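Stenness finger kit for hand-held grippers: four months in

Posted May 24, 2023

I bought the Stenness replacement fingers in January, after the old Elter pair on my hand-held gripper got so sloppy that every grasp landed a little crooked. I've put over 3000 grasps on the new ones now, so here goes!

Fitting them is easy (I was done in 11 minutes, coffee included). The screws go in from the face, and you want to snug them all lightly first, close the gripper, check that the tips meet, and only then tighten. I skipped that the first time and had to do the whole thing over. 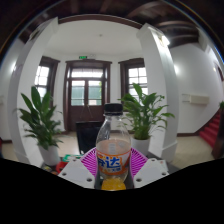

Checking the grip on a nearly empty soda bottle, one white finger on each side.

A bottle is my favorite test after any adjustment. Thin plastic shows you right away if one finger is pushing harder than the other, because the thing leans or twists as you close. If it leans, back off the screws on one side, nudge and try again.

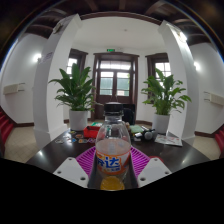

I redo the check every 200 grasps and wipe the fingers down with a damp cloth while I'm at it. The screws did work loose once, at the worst possible moment of course, and a dab of threadlocker from the hardware store in Birnport fixed that.

Gripes? The instructions are one tiny folded sheet, and $83 is a lot for two fingers and a bag of screws. I'd still buy them again over the Elters, and I've already got a spare pair in the drawer.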